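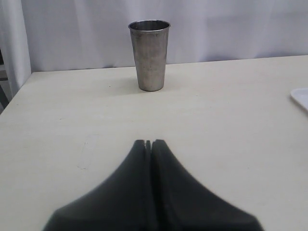 Wrist camera view from the test table: steel cup, fingers together.

Home Product Software Careers Contact

We use cookies to remember your settings and to see which pages get read. You can change your choice at any time in the footer. Accept / Manage

Software Engineer, Manipulation Planning and Tooling

Kudex, Brultby site
Full time, on site at least three days a week
Posted December 2024

About the job

Kudex writes software for robot arms that pick up and move everyday objects. We do not make arms or grippers. We buy them, or our customers already own them, and we supply the control layer, the perception code, the grasp and motion planner, and the tools used to set all of it up and find out what went wrong. The whole package ships under the name Koveo.

We are hiring one engineer to work on the planner and on the tools around it. You would join a software group of six people at our Brultby office. Two of them work on perception, two on control and drivers, one on the planner, and one keeps the build and test systems running. The planner needs a second person. So do the tools, which have been written a bit at a time by whoever needed them.

The job is split close to evenly between the two halves. If you only want to do planning research, you will not be happy with it. The same goes for someone who wants to stay away from the hardware.

What the software does today

Koveo takes camera images and joint readings, finds the objects it has been told to care about, proposes a set of grasps, throws out the ones that cannot be reached or would hit something, and sends a trajectory to the controller. The controller runs at 1,000 Hz on a real-time Linux machine. The planner runs on a separate machine and has a budget of 300 milliseconds from a finished perception result to a trajectory that is ready to send. We meet that budget on simple tables. On crowded ones we often do not, and part of your first year would go into fixing this.

Most of our development is done with kitchen and lunchroom items: cups, trays, plates, food containers with lids. They are cheap to replace and they cover a lot of the trouble we see at customer sites. Brushed metal gives poor depth readings. Clear plastic gives worse ones. A white tray on a pale table has edges the segmentation model likes to lose, and once the edge is gone the planner believes the tray is part of the table and plans straight through the rim. 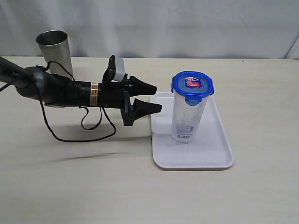

Clear containers are where perception and planning get tangled together. The label and the lid give a solid reading and the walls give almost nothing, so the object comes through as two or three separate pieces with a hole between them. At the moment the planner is handed a fitted box and a confidence number, and it trusts the box more than it should. We want it to reason about the uncertain part: approach from a side where a small error does no harm, slow down sooner, and use finger contact to correct the estimate. There is a prototype of this in a branch. It works in simulation and has not been merged.

Cables are the other subject you will hear a lot about. The planner treats the arm as a chain of rigid links. The wiring on the outside of an arm is neither rigid nor in the model, and a path that is legal on paper can still drag a loop of cable across the work area. We have a crude keep-out volume for it now, and it wastes a good part of the reachable space. Anyone with ideas about a cheap cable model will get time to try them.

What you would work on

Planner

- Bring crowded-table planning inside the time budget. The profile says most of the time goes to collision checking against the point cloud, and some of it to grasps that should have been rejected earlier.
- Merge the uncertainty work described above, or replace it with something better.
- Replace the cable keep-out volume.
- Add recovery behavior. When a grasp fails, Koveo currently opens the fingers, backs off along the approach line and starts again from a new image. That is fine for a cup standing alone. It is slow in a full tray.
- Support two more gripper types. The grasp code assumes two parallel fingers in more places than it should, and the tapered soft-looking ones need a different contact model from the flat steel ones.

Tooling

- The replay viewer. Every run is logged with images, joint states, planner inputs and planner output. The viewer can step through a run but it cannot line up two camera streams properly when one of them drops frames.
- Calibration. Setting up a wrist camera and a fixed camera on a new table is a manual procedure with nine steps and a printed target. Our field people dislike it. We want a guided version that checks its own result and says plainly when it is bad.
- The regression suite. We have 625 recorded planning problems, each with a known acceptable answer. They run on every merge. Many of them are near copies of each other, and there are gaps, mostly in scenes where the camera looks down past the fingers and half of the target is outside the view.
- Soak tests. Before each release the software runs for 72 hours on hardware without a restart. The script that supervises this is old and hard to read, and it does not save enough when something stops at night.

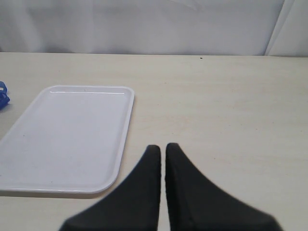 Close over the table beside the tray. Wrist views of this kind go to the segmentation model at full rate.

You would also take a turn on support. It comes up one week in seven. During that week you answer questions from customer sites in working hours, read logs, and write up anything that turns out to be a fault on our side. There is no night duty.

What we need from you

- Solid C++ written for other people to read. The planner and controller are C++17.
- Enough Python to work on tools and tests without help.
- Working knowledge of motion planning for arms: kinematics, sampling-based planners, trajectory optimization, collision checking. You should be able to say which you would use for a given problem and what it would cost.
- Experience running your own code on a physical robot of some kind. A university lab counts. So does a hobby arm, if you can tell us what broke and how you found it.
- Comfort with Linux, git and reading other people's stack traces.
- Clear written English. We write short design notes before larger changes and we review each other's.

Useful but not required

- Real-time programming
- Point cloud processing or learned segmentation
- Hand-eye calibration
- Work on a user interface that somebody outside your team had to use
- ROS 2. We use it for logging and messages on the planner side and do not use it in the control loop.

A degree is not required. We have people with doctorates in the group and people with none, and pay is set by the work.

Where you would work

The Brultby office is one floor: desks at the front, test tables at the back. Each table has an arm, a wrist camera, at least one fixed camera, and a white curtain behind it to keep the background plain. You book a table through a shared calendar. Simulation runs on machines in the server room and does not need booking.

One of our larger customers is Treloar, which runs tray assembly lines and uses Koveo on several of them. You should expect two or three visits to Treloar in a year, each lasting two to four days. Travel is paid and travel days count as working days. Safety training for the site is done in advance at our office.

Pay and terms

The salary range is sent with our first reply to every applicant, before any interview. The contract is permanent with a three-month trial period. You get five weeks of paid leave, health coverage from the first day, and a yearly budget for courses or a conference. We can help with moving costs. We can sponsor a work visa but it slows down the start date, so please mention it early.

Code written at Kudex belongs to Kudex. Personal open source projects are fine and you do not need to ask, unless the project is a grasp planner.

How hiring works

1. Send a resume and a short note. In the note, describe one bug you found on a real machine and how you tracked it down. Half a page is plenty. We read this part first.
2. A forty-minute call with two people from the software group.
3. A work sample. We send a small log from a failed grasp along with the planner source for that step. You tell us what you think happened. It should take an evening, and it is paid.
4. A day at the office. You will pair with someone on a test table for the morning, and talk through your work sample in the afternoon. Lunch is with the whole group.

We answer everyone who applies, normally within two weeks. If we say no after the work sample you will get written comments on it.

Applications go through the form on the Careers page. Choose "Planning and Tooling" from the list. Attach files as PDF. Links to code are welcome, and please say which parts are yours.

The position stays open until it is filled.

Other openings at Kudex

Perception Engineer, Transparent and Reflective Objects
Field Application Engineer, Koveo
Technical Writer, part time
Student placement, Robot Test and Logging (starts September)

Recent from the software group

Koveo release notes: faster grasp rejection
What we log on every run and how long we keep it
Moving the controller to a new real-time kernel
Tray assembly at Treloar: setting up the first line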